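Magazine / Automation / Software / Features

We use cookies to remember your reading preferences and to measure traffic. Accept all | Manage settings

14 min read

The planner that learned to wait

At Tetthorpe, a contract assembly firm with one large customer and several small ones, the software group spent most of a year on a fault that showed up as a pause. The arm would finish a grasp, lift, and then hold still before the transfer move began. The pause had no fixed length. Operators had stopped reporting it.

The cell handles electronic modules that must be picked from a fixture, carried through a narrow opening and pushed onto a mating connector. Its control stack is ordinary. A perception node estimates the pose of the part. A planner searches for a path in joint space. A trajectory stage assigns timing to that path, and the arm's own controller executes it. Above all of this sits a task layer named Forkedum, written in-house, which decides what runs next and what to do when something fails.

Forkedum began as a state machine. By January it had 141 states, and most of them existed to recover from other states. It was rewritten as a behavior tree, in which each node reports success, failure or running, and the parent node decides how to respond. The rewrite made the pause easier to see. In the tree's log, the transfer branch was being entered, abandoned and entered again, in some cases many times, before a path was accepted.

The planner was not at fault in the usual sense. It returned valid paths. A check placed after it was rejecting them, and that check used a different model of the held part.

Two models of one object

When a gripper closes on a part, the planning scene has to change. Until the grasp, the part is an obstacle to be avoided. After the grasp, it belongs to the arm and moves with it. Most planning libraries handle this with an attach operation, which takes a shape, a parent link and a list of links the shape is allowed to touch.

At Tetthorpe the attach operation used a mesh from the customer's drawings. The later check used a bounding box, padded on every side, that an earlier engineer had entered by hand when the cell was commissioned. The box was larger than the mesh in one direction. When the part was carried upright, the difference did not matter. When the part was carried at an angle, one corner of the box swung out far enough to meet the aluminum structure, and the path was thrown away.
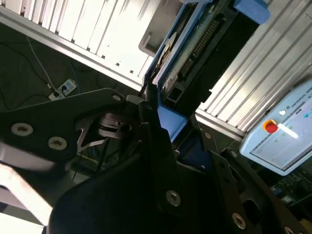
Ekkachai Onsri
Contributing editor, control and planning software

A part carried on a steep diagonal, with framing on both sides, is the case that exposes this kind of mismatch. The fingers and bracket take up space that the planner has to account for, and the part reaches past them toward a region where the extrusions come in from left and right. Any padding is paid for in reachable paths. A few extra millimeters on a long part, once rotated, can close a gap that the real part would clear.

The fix for the duplicate model was simple in principle. The second check was changed to read its geometry from the same planning scene as the planner. In practice, this took longer than the diagnosis. The check ran in a separate process with its own copy of the scene, and that copy was updated by message. If the message announcing the attachment arrived after the path, the check tested the new path against the old scene. It then found the part still sitting in its fixture, in collision with the gripper, and rejected the path for a different reason.

The group considered adding a delay. A delay would have hidden the problem on most cycles. They instead gave every scene update a version number and required each path to carry the version it had been planned against. A check that receives a path with a newer version than its own now waits for the update. A check that receives an older one returns the path for replanning, and the log states why.

What the measurements showed

Before the change, the task layer was run through 930 recorded pick poses in simulation. In 118 of them, at least one valid path had been rejected on the basis of the hand-entered box. After the change, that category was empty. Rejections from stale scenes were harder to reproduce offline, because the simulator delivered messages in order and with little delay. The team wrote a small tool, Kaewsai, that sits between processes and reorders or holds messages according to a seed. Running the same seed produces the same ordering, so a failure can be replayed.

Kaewsai has since been used on other parts of the stack. It found a case in which the gripper's "closed" signal could be read before the position had settled, so that the attach operation stored a pose slightly off from the final one. The error was small and constant through the transfer. It became visible only at insertion, where the connector had to line up with its mate.

Perception after the grasp

The insertion error raised a question that the group had put off: how far to trust the pose of a part once it is held. The perception node estimates pose before the pick. Closing the fingers can shift the part, and the shift depends on friction, on where the fingers land and on how well the part was seated.

A wrist camera offers a partial answer. It moves with the gripper, so a held part should appear in nearly the same place in every image. Deviation from that place can be measured and used to correct the attached pose. The difficulty is that the gripper hides much of what the camera would need. The gripped end of the part is out of view, and the free end may run out of the top of the image. What remains is the middle section, and on many modules the most distinct feature there is the row of connector pins.

Pins are a mixed blessing for a vision routine. They form a straight, high-contrast line, and the angle of that line can be recovered well. Position along the line is another matter, because one pin looks like the next and a match can slip by a whole pitch without raising the residual much. Tetthorpe's routine takes the angle from the pins and the position from the edges of the housing. Where the housing edge is hidden or washed out by glare, the routine reports the angle alone, marks the position as unknown and leaves the earlier estimate in place.

That last behavior was debated. An earlier version filled in the missing value with a default of zero offset, and downstream code could not tell a measured zero from an assumed one. Each component of the correction now carries its own variance, and a component that was not observed is given a large one. The insertion routine reads the variance and selects a search pattern to match – a short direct push when confidence is high, a slow spiral under force control when it is not.

Clutter outside the model

The planning scene contains the arm, the gripper, the part, the fixtures and the frame. It does not contain cables. Power leads and signal cables get moved during maintenance, and a model that included them would be out of date by the end of a shift. The group's policy is to draw keep-out volumes over regions where cables may lie, and to plan as though those volumes were solid.

Keep-out volumes have the same weakness as the hand-entered box. They are drawn once, by a person, with margin added for safety, and they tend to stay. Forkedum now records which volume caused each rejection. A volume that rejects many paths is reviewed. One that has never rejected any is reviewed as well, on the grounds that it may be in the wrong place.

Garnlow, a smaller shop that licenses the task layer, took a different approach and removed keep-out volumes below the working height altogether, limiting the tool's lowest point with a single plane. Its planner is faster as a result, and its cell cannot use fixtures mounted below that plane. Both are reasonable choices for the parts being handled.

The pause at Tetthorpe has not gone away completely. Planning is still sampled, and a hard query still takes longer than an easy one. When the arm holds still now, the operator display gives the name of the branch, the version of the scene and the number of attempts so far. The next release will add a cache of accepted transfer paths, indexed by grasp angle, with each cached path rechecked against the current scene before use.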